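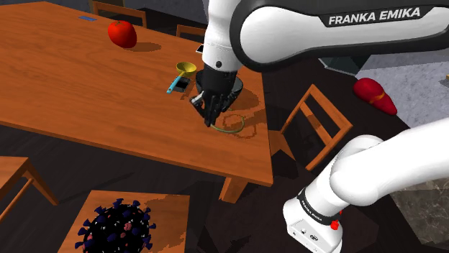
Darkville lab adds 1,112 remote-control runs to its kitchen table set

DARKVILLE, 8 Jul 2026. A small robotics group in Darkville has finished recording 1,112 runs in which a person steers a simulated robot arm through kitchen table tasks. The recordings will be used to train control software at Gulanon, the company paying for the work.

All of the runs were done by remote control. An operator sits at a desk, holds a hand controller called a Curden, and watches the arm on a screen. When the operator moves a hand, the arm in the simulator moves the same way. A trigger closes the fingers. The software saves the position of every joint along with the camera views, and later a learning program tries to copy what the person did.

"The table changes between tasks, and so does the clutter," said Napaporn Sangkhawat, who runs the project. "The operator gets the instruction, looks at what is there and starts. We don't let them rehearse."

The group used two operators, Pongsak Meesuk and Ratree Thaweesak. Each had to complete 50 practice runs before any of their work was kept. Meesuk said the first few days were slow going.

"You reach for something and you are too high, or you have turned the wrist too far," he said. "There is no feeling in the controller when you touch the object. You learn to read the shadows."

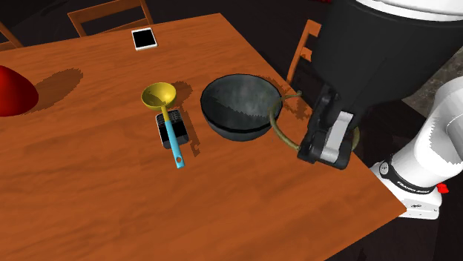 Handles were the hardest part of the job, according to both operators. A cup or a block can be gripped from several sides, but a thin handle leaves little room for error, and the approach has to be lined up before the fingers close. The dark gray bowl in the kitchen set has a thin green wire handle that loops out to one side, and the fingers have to take hold of it there, out near the right side of the table. Thaweesak said she prefers to come in slowly from above and make the last correction with the wrist alone. Meesuk moves faster and corrects more often. The group kept both styles in the set.

Kristof Koster, an engineer at Gulanon, said runs with small mistakes were also kept, as long as the operator recovered and completed the task. Runs that ended with an object on the floor were marked and stored in a separate folder.

"If the program only ever sees perfect motion, it has no idea what to do when it is off by a finger's width," Koster said.

The simulator, Prantl, was set up on the lab's own computers by Boonmee Hemmin. It uses a model of a Franka Emika arm. Hemmin said the group plans to repeat a portion of the tasks on a physical arm, with a person guiding it by hand at the wrist, and compare the two sets. That work is due to begin before the end of July.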